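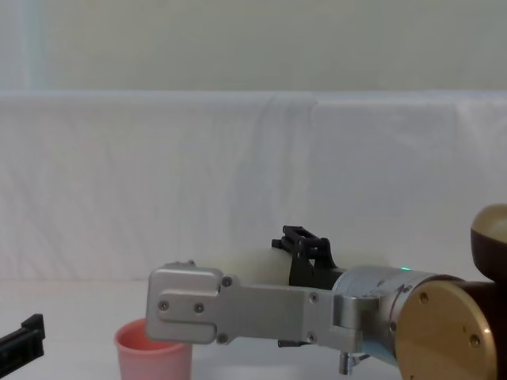

White laminate desktop sags between the legs, fix from underneath?

Posted in Furniture and Woodwork by gukar_bench

I have a work table made from a particleboard top on two steel trestles. The top is 25 mm thick and the clear span between the trestles is 1.5 m. After one winter with a monitor, a laser printer and a few boxes of paper on it, the middle is low by 6 mm, measured with a straightedge across the front. Removing the load brings back maybe a third of that. The rest appears to be permanent.

I would like to keep the top, as the surface is still in good condition. Can it be stiffened from below, and if so with what? Knee clearance is limited, so anything deeper than 50 mm at the front is out. I can drill and cut wood. I have no means of welding. Flipping the top over is not an option because the underside is unfinished and already has holes in it.

trestle_and_plane

What you are seeing is creep. Particleboard under constant load keeps deflecting for months, and only the elastic part comes back when the load is removed. Moving the printer will slow it down but will not reverse it.

Stiffness goes with the cube of depth, so a second flat board of the same kind screwed underneath does less than people expect unless it is fully glued. Steel is the better choice at your clearance. Use square tube, 25 mm on a side with a 2 mm wall, two lengths running the long way. Put one 80 mm back from the front edge and the other the same distance from the rear. Each tube should run over both trestles if the trestle heads allow it. If the tubes stop short of the supports, the board still carries the full load at the ends and you gain much less.

Procedure:

Clear the table and turn the top face down on a blanket, on a flat floor.
Weight the two ends lightly and put a thin packer under the middle so the board is pushed slightly past flat. Leave it overnight.
Drill clearance holes through both walls of the tube every 200 mm. Open up the lower wall so the screw head passes through and seats on the inside of the upper wall.
Drill pilot holes in the board, with tape on the bit as a depth stop. Screws should enter the board by 19 mm and no more.
Use coarse thread chipboard screws and tighten by hand. A driver on a high setting will strip the hole.

Elongate the holes toward the ends of the tube a little. The board moves with humidity and the steel does not.

Expect to get back to within roughly a millimeter of flat. Check it again in October when the heating comes on.

varghese_shelf

Just put a leg in the middle. I had the same thing with a Bramia table and an adjustable leg fixed it in ten minutes. Cheap too.

brurnimora

The middle leg works if it goes at the back edge, where it is out of the way of your knees. It does nothing much for the front edge, which is where you measured the sag, so you would still want one tube along the front.

One correction to the tube method. Do not rely on screws alone if the old holes on the underside fall near your line. Fill them with epoxy, let it cure fully, then drill again at least 30 mm to one side. Also cap the tube ends with plastic plugs. Cut steel at knee height will find your trousers sooner or later.

If you can't get square tube, slotted angle is a usable substitute, but set the vertical leg facing down and use the heaviest gauge the store has.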